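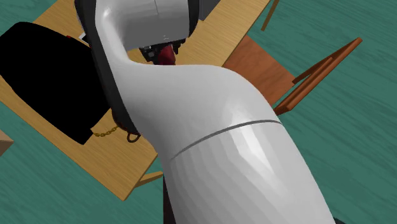

Budget season again, friends! I spent most of Tuesday with a spreadsheet and a pot of coffee trying to work out what we can afford before December, and I promised I'd share where I got to, so grab a chair.

The big question is the second arm. We've been running everything on one, and between the tabletop pick-up work and the simulation runs that come before it, the calendar is packed. Diane Friesen has been asking for another since spring (she's very patient, she only brings it up at every meeting). I went in ready to say yes. Then I started adding up the stuff that isn't the arm — mounts, spare fingertips, cables, the service plan — and got a lot less brave.

So I called Vostex and Gostus for quotes. Vostex can deliver in 7 weeks, which I liked very much. Gostus wants 19, but they include training for the whole group, and I liked that too. Both of them charge $390 for a spare set of gripper fingers, and we go through those faster than I'd care to admit! Please put spares in your own budget from day one. I left them out last year and had to go begging to Cecilia Osei in accounting, who was nicer about it than I deserved.

Cecilia's advice this time was to plan more of the work in simulation before we buy anything. Mess up a virtual tabletop, see which jobs really keep an arm busy, and then decide. We have 23 tasks on the wish list and I'd bet a good lunch that a bunch of them can share the arm we've got if we schedule better. Dark and shiny things, small fiddly things, chains and loops — those are the ones I want tried first, because they're the ones that could change which gripper we order.

For now I've penciled in the spares, a sturdier table for the Clekholm room, and a placeholder line for arm number two. If you have a task that isn't on the list, send it to me before I hand the sheet over to Cecilia. And if anybody has bought from either company, I'd love to hear how the service calls went.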